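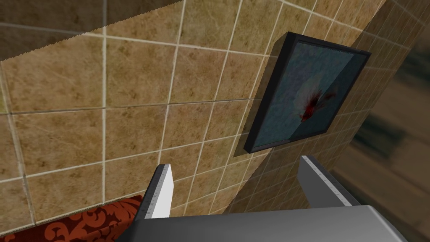
Beige marble-effect tiles with white grout.

Grout haze and how I got rid of it

I retiled the downstairs shower room in September and spent longer cleaning the tiles than fixing them. These are my notes on the cleaning.

Haze is the thin film of cement left on the tile face once the grout has been washed off and the water has dried. On a plain gloss tile it shows up at once. On a mottled one it can go unseen for weeks, until a low light catches it.

I used a bagged cement grout from Plukolano, mixed to the stated ratio, in joints of 3 mm. The first wall was washed down after 31 minutes, later than the bag advises, and it hazed badly. The second was washed after about 20 and needed only a dry cloth the next morning. Both walls had the same sponge and the same bucket, though I changed the water more often on the second.

What I tried on the first wall, in order:

Dry microfibre cloth. Took off the loose powder and nothing else.

Warm water with a little washing-up liquid. Looked good while wet, dried back the same.

White nylon pad, used dry. Removed perhaps half. Test it in a corner first if your tiles have a soft glaze.

Sulphamic acid remover, from the trade counter in Pleltthorpe. It worked in two passes. Wait until the grout has cured (I gave it 9 days), wet the joints beforehand and rinse twice. Keep it off real marble, limestone or travertine, all of which it will etch. Mine are porcelain.

The remover cost more than the grout did, and there is most of a bottle left under the sink.

The silicone in the corners went in after all this. I still have the threshold strip to cut, and the one I ordered from Ullton came up short, so that will be a separate post.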